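Progress report to Getby, third quarter
Project Skorkach: teaching kitchen tasks by hand demonstration
Prepared by Jarosław Malinowski, Sep 18, 2023

In this period we continued the recording of demonstrations with two hand-held grippers. The present task is with the utensil stand and the spatula.
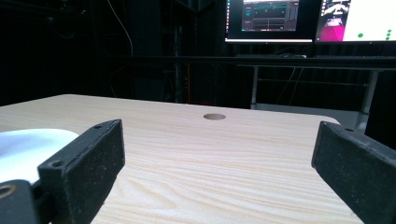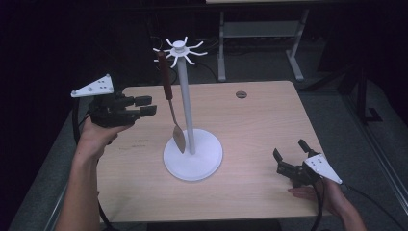
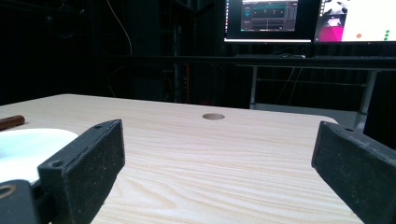 We have now 267 accepted demonstrations from the 2000 which are promised in the agreement. This is lower than we planned. In July we lost many working days, as the time stamps of the left and right gripper did not agree and 76 recordings had to be rejected. Ramil Sison corrected the synchronisation and the same fault did not come back.

Genalyn Galang wrote a short guide for new demonstrators. It asks them to open both grippers fully before each start and to move at an even speed.

Open points:
Training of the first model is delayed until Mancuso delivers the second computer.
Temitope Ugwu requests your approval for 3 more demonstrators.
The travel budget is not used. We would like to move it to labour costs, if you agree.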